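Speaker notes, 21st November, Skalton workshop slot (the short one)

SLIDE 1. Title
Say hello. Say the title once and don't apologize for the pun in it. Twenty minutes plus questions. If the clicker dies again, the space bar works.

SLIDE 2. The problem
We want a robot to wipe things. Counters, sinks, rims of sinks. Wiping looks like the dull cousin of grasping, and it gets treated that way in the literature. Pick up a block and you get a video. Wipe a counter and you get a counter.
The trouble is that a policy can make every right motion and clean nothing. It hovers a hair above the surface, very gracefully. Our first Nassar policy did this for most of May. Lovely strokes. We were proud of it until someone put marker on the counter.
Pause here. People usually laugh. If they don't, go on.

SLIDE 3. What everyone does
Imitation learning from demonstrations, cameras in, joint targets out. We do it too. The loss rewards being close to the demonstrated hand position. A centimeter too high and a centimeter to the left cost the same, and only one of them matters when you're holding a cloth.
Don't get drawn into the diffusion argument at this point. There is a backup slide.

SLIDE 4. The idea
Relabel the demonstrations after the fact. For each time step we ask one thing: was the cloth pressing on something? We get that from motor current at the wrist, smoothed a lot, with a threshold. Then the policy predicts contact along with motion, and errors made during contact are weighted more heavily.
That is the whole method. Someone will ask where the rest of it is. The paper has a diagram with more arrows, in case that helps.

SLIDE 5. Data
2798 demonstrations, all teleoperated, on 9 surfaces. Of those, 282 were thrown out, mostly for dropped cloths. Mention that a dropped cloth gives a very confident "no contact" label for the rest of the episode, and that the policy learned from this exactly what you would expect.
Operators got better as they went. We did not correct for that. Say so before the person in the second row does.

SLIDE 6. Setup
Keep it brief, they have all seen an arm. The hand has fingers, so the cloth gets bunched up differently every time, and the contact point moves with it. The sink is the hard case. The rim is narrow, there is steel next to stone, and reflections upset the depth estimate. 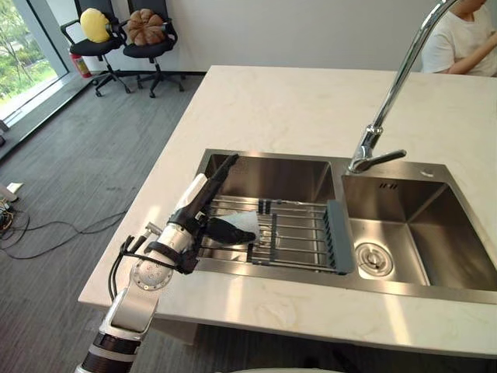 We tried a fixed tool first, a flat pad on a bracket. The numbers were better and the problem was gone, so we went back to the hand. Doltel still sell the pad if anyone wants an easier life.

SLIDE 7. Results
Read the bars left to right. On flat counters we beat the plain baseline by 21 points of marker removed. On rims the gap is smaller and the error bars touch. Do not wave the pointer over the rims as if they don't.
The Ikeo planner wins on flat surfaces when you hand it a perfect model of the counter. We don't have one. It also takes long enough to plan that you could wipe the thing yourself.

SLIDE 8. What broke
Threshold drift. The current reading changes as the arm warms up, so morning contact and afternoon contact are two separate opinions. We recalibrate at the start of each session now and call it a protocol.
Wet cloth is heavier than dry cloth. We did find this out experimentally.

SLIDE 9. Next
Learn the threshold. Try a proper force sensor on a small subset and see how wrong our labels were. I have a guess and I'm keeping it off the slide.
Code link is at the bottom. The readme is for the older version, so start with the config folder. Questions.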